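Gorier Strawberry Garden Bed Cover
By Ranberg Home

Soft printed cover for beds, daybeds and the floor beside them. Ships folded in a cloth sleeve.

We started the Strawberry Garden print because we wanted something cheerful for the rooms where the laundry always seems to land (and in our houses that is the bedroom, every single time). Morfudd Beddoe painted the flowers and berries by hand in watercolor, big and loose, and then spent most of one April fussing over how pale the background should be. She wanted it light enough to brighten a small room on a gray morning, and she also wanted dark clothes to stand out against it, so that when you spread out a black top to fold it you can find the neckline and the hem without holding everything up to the lamp.

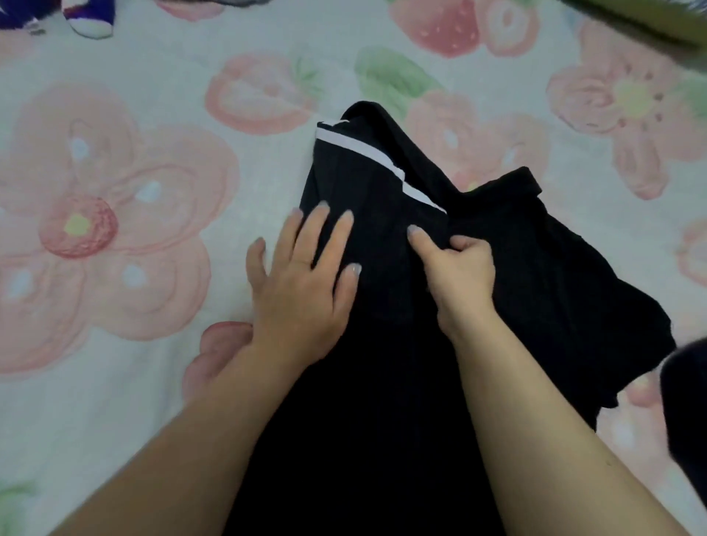
A black garment with white trim, being smoothed for folding on the pink flower and strawberry print.

The fabric is a brushed cotton blend with a close weave. It has a little bit of grip to it, which we love for folding, as a slippery T-shirt will stay where you put it while you bring the second sleeve over. It's also light enough to pull off the bed and shake out of a window in one go, crumbs and all. Hems are double stitched, and the corners are rounded so that they hang nicely at the foot of the bed and don't drag.

If you're folding on it, here is the way we like to do it at the shop. Lay the piece face down and run your flat hands from the middle out toward the sides until the creases give up. Bring one side in to the center, then the other, and turn the bottom up to meet the shoulders. Tank tops are the fiddly ones, with those big armholes that want to wander off in their own direction, so pinch the shoulder straps together first and smooth the rest down after. Jackets with a stiff collar do best folded last and laid on top of the pile!

Plenty of our customers have told us they use theirs somewhere other than the bed, over a play mat or on the bedroom floor with the stuffed animals lined up along one edge. We think that's a lovely idea. Do put something with a bit of cushion underneath if you'll be kneeling for a long stretch.
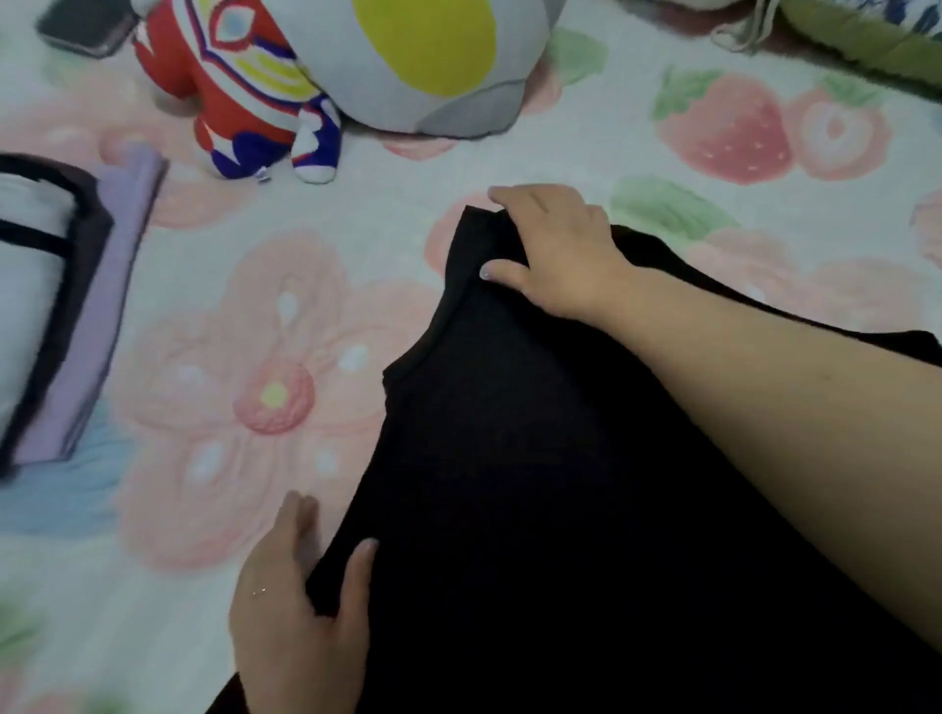 Fulgencio Gallegos: Bought this for my daughter's room and I've ended up doing all the folding on it. Black shirts do leave some fuzz on the pale parts, but a lint roller takes it right off, and after a whole winter of washing the pinks are still pink. I do wish it came with matching pillowcases.

Thank you, Fulgencio! Pillowcases are on the sewing table now, and we'll put them up on this page as soon as we're happy with the seams.

As for what goes with it, the print is friendlier than you might expect. Cream and soft mauve are the easy choices, and a tufted headboard in either one looks very pretty next to the big pink blooms. Blue-and-white botanical pillows pick up the paler leaves. And if your bed is also home to a crowd of plush toys and whatever book is being read this week, the pattern is busy enough to welcome them all without the room feeling any fuller than it did before.

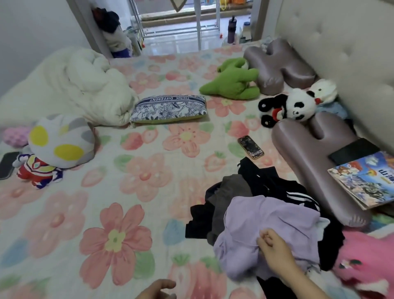 Will the dye from dark clothes come off on the cover?
Dry, washed clothes are fine to sort and pile on it. Brand-new black or navy pieces should go through the wash once by themselves first, and please don't leave anything damp lying on the cover overnight.

Details and care

Colors: pink, pale blue and soft green on a light ground
Sizes: twin, full, queen
Wash: gentle cycle at 30 degrees Celsius, with like colors
Dry: low heat or on the line
Iron: warm, on the reverse side
Bleach: do not use

Also in the range: the Kinomis fleece throw and the Wainwright storage bench, which holds the cover and a spare comforter.

Orders go out within 4 working days. Unwashed covers can be returned within 36 days in their cloth sleeve.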